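Home > Forums > Workshop and Small Business > Equipment > Buying advice

Is a second-hand arm worth it for a small tableware place?

Posted by hovthorpe_pots

We make and pack mugs in Hovthorpe and I've been asked to put a figure on an arm that would lift them off a bench and into boxes. Wodavix have quoted for a used one with a two-finger gripper, a wrist camera and 3 days of setup. Their salesman says it pays for itself in 19 months. I don't believe him, but I can't say which part I don't believe. The quote has one line for "gripper and vision" and no breakdown. What should I be asking before June, when the budget gets fixed?

2 replies

durán_bench

I'd start with that one line. We bought on a quote like that and the arm was the cheap bit. Spare fingertips, a guard, a new bench top because the old one wobbled, and then the lights. Our total came out 43 per cent over what we'd signed for, and I'd argued for a margin and been told I was being gloomy.

Ask them to run it on your bench, with your mugs, under your lamps. A demo on a grey mat in a showroom tells you what it does on a grey mat. Plain white glaze picks up whatever colour the light is, and knotty pine is full of round dark marks. I'd want to see the camera cope with both before paying a penny for "vision".

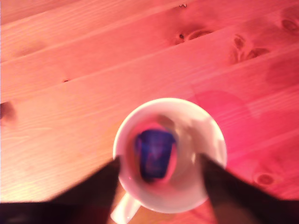
What to get in writing before you sign:

- The price of the gripper, camera and software, each on its own line.
- Who pays if it can't manage a mug with something left inside it. Straddling the rim from overhead with one finger over the inside edge may be fine for an empty mug, but ask what happens when there's an object in the bottom.
- Which way the handle has to face. If somebody has to turn every mug first, you've still got a person at the bench.
- The yearly support charge, and what it goes up to after the first year.
- Picks per hour over a full shift, dropped ones included.

As for 19 months, ask how many hours a day he assumed. Ours had been worked out on two shifts and we run one.

packline52

Just get a Zoltbridge, we've got one and it's fine. Never used it for mugs though, ours does cartons.

Related posts

Leasing or buying a used arm
Bench lighting for camera work
Zoltbridge support charges, are they negotiable?
Soft fingertips for glazed ware
How much margin to put on an automation quote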